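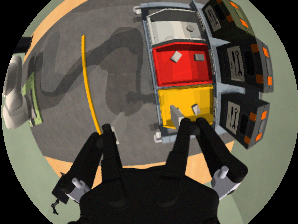 Thitima Limsakul has been building tables for 12 years, and she'll talk about the edge of one for as long as you let her. Most of us pick a table by the top, she says, and then live with the edge, which is the part our wrists, hips and toddlers meet every day. She loves a pale border on a dark top, and the picture at the head of this page has the kind of pairing she keeps coming back to: dark gray with a light tan, wood-colored edging that follows the curve, and a soft sage green on the floor outside it. "Your eye goes right to that tan line," she says. "You could walk into the room half asleep and still know where the table stops!"

We met on a wet morning in March at Torkero, the shop she shares with her sister Siriporn at the back of the old Suksawat bakery building. Siriporn does the finishing. Thitima does the sawing, the bending and most of the talking (her words). The two of them had a kitchen table upside down on blankets and were arguing happily over its feet.

They grew up with a rectangle. "Our parents had this huge thing with corners like knives," Thitima says. "I had a bruise right here on my hip from second grade until I left home." The first table she ever made was round, 36 inches across, and it rocked so badly that soup was off the menu. She still has it. It holds the radio.

"Then somebody asked me for a long table with curved sides, so everyone could see everyone else's face, and I said yes before I had any idea how to do it. It took me 9 weeks. I have never been so happy or so tired."

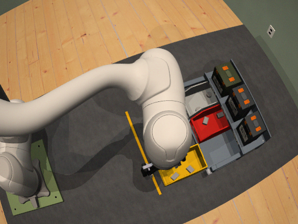 What she learned on that job was how to bend wood in thin strips. She cuts each strip on the band saw, brushes on glue, and pulls the stack around a form with every clamp in the building. The strips slide past each other as they bend, and once the glue sets they hold the curve. Maple behaves. Ash is even better. She has given up on cherry for anything tight, though she gets a little wistful saying so.

How do you know where the curve should go? I had expected math. "Oh, no, you draw it!" she says, and she is already on her feet, hunting for a pencil. She tacks a long flexible strip to a sheet of plywood, pushes it out in the middle, and squats down at one end to look along it. If there's a flat spot or a bump, she moves a tack. Then Siriporn comes over and moves it back.

"Siri has the better eye," she says. "I have the louder voice."
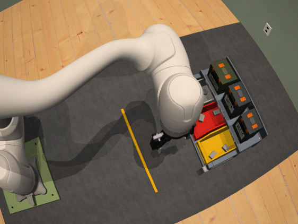 Color comes last

Siriporn puts down her sanding block for this part. She thinks people choose a color for the top far too early, from a chip the size of a cracker, under store lights. She asks customers to take home a painted board and leave it lying flat for a week. "Flat is the important thing," she says. "A color standing up against a wall is one color. Lay it down under a window and it's another one."

Teodoro Trujillo, who runs a small framing business two doors down, ordered a bench from the sisters last year and took home four boards. He came back wanting the one he had liked least. "Charcoal," he says. "I thought it would be gloomy. Then I dropped an orange on it and just stood there looking at the orange."

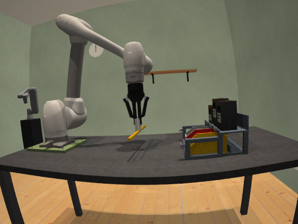

Siriporn laughs when I repeat that, and says the orange explains her whole case for dark tops. A quiet surface lets small things be bright. She reads, sews and pays bills on a deep gray table at home and says she hasn't lost a needle since. You can try the idea on the picture just before this paragraph: the table is dark gray, and the slender yellow stick held at a slant over it is about the cheeriest thing there. On a pale yellow top, she says, you'd have to go looking for it. She does admit that charcoal shows flour. "So wipe it! It's a table!"

Neither of them uses a high gloss anymore. Three thin coats of a matte finish, a light sanding between coats, and two full days before anyone sets down a cup. The edge gets one extra coat, rubbed in by hand, and this is the one job Thitima won't leave to her sister. She runs a palm along the underside too, where the top meets the border, and goes back over any place that snags.

Before I go, she makes me shut my eyes and do the same on the kitchen table, now right side up. I find one rough patch near the far end. She's thrilled. She marks it with a scrap of tape and calls to Siriporn to bring back the sanding block.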